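Seser Shared Bench Kit
A ready-made practice station for two-armed robots with hands, built around people working close by

Robot hands are wonderful to work beside, and they're at their best when everyone at the bench knows the rules. The Seser Shared Bench Kit from Kirnlow puts those rules where the work happens: a mat with a clear edge, a marked approach zone, a second table for the operator's gear, and a printed practice guide you can read over a cup of coffee.

We wrote the guide with bottle handling in mind. It's such a good first task! Bottles roll, they tip, they have a slippery body and a narrow neck, and a grip that looks fine from one side can be hopeless from the other.
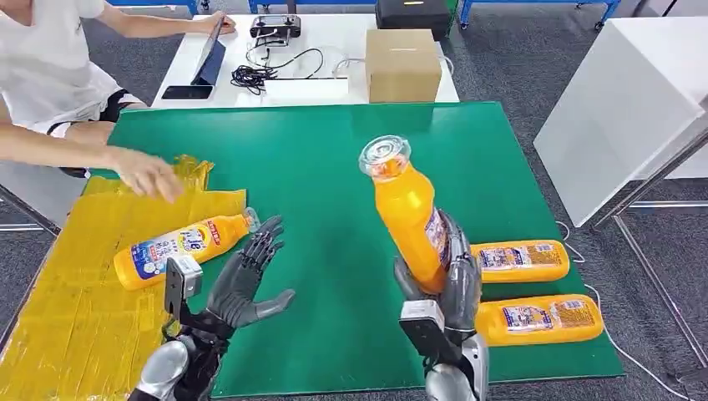
The first rule in the guide is one person, one job. Whoever resets the work surface says "hands in" before reaching over it and "clear" when both arms are back. Whoever has the tablet holds the next run until they hear the second call. If one person is doing both, they still say the words out loud. Miyuki Ishida wrote that part and she will not budge on it (we tried).

Next comes placement. Lay bottles on their sides with every cap facing the same way, and leave the approach zone free for the hand that isn't picking. Start each run from a layout you can repeat, and write it down before you change it.

Controllers, phones and cables belong on the second table. Keep cable loops off the mat entirely. Floor cables run along the outside of the bench, away from where the operator's feet go.

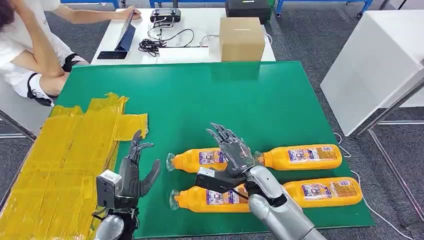

Four bottles in two rows, caps to the left, with the left hand open and the right hovering over the back row.

A word on tape: we love it for marking zones, and it does wear. Check it at the start of every shift and replace anything that lifts enough to catch a finger, robot or human.

What's in the kit
Bench mat, green
Zone sheet and marking tape
Folding side table
Practice guide, 19 pages, with 14 bench rules on a tear-out card
Run log, 500 lines
2 stop-call signs for the ends of the bench

The guide is meant to sit alongside your own risk assessment and the manual for your robot. It doesn't replace either one, and where your site rules are stricter, follow those.

New in the January edition: a longer chapter on handing over between operators, drafted by Jintana Thammasiri after a season of bench work at our Mirmont site. It's my favorite part of the whole thing. Owners of the earlier edition can ask for the chapter by itself at no charge.

Fits all Sukprasert bench frames. Spare zone sheets and run logs are sold separately.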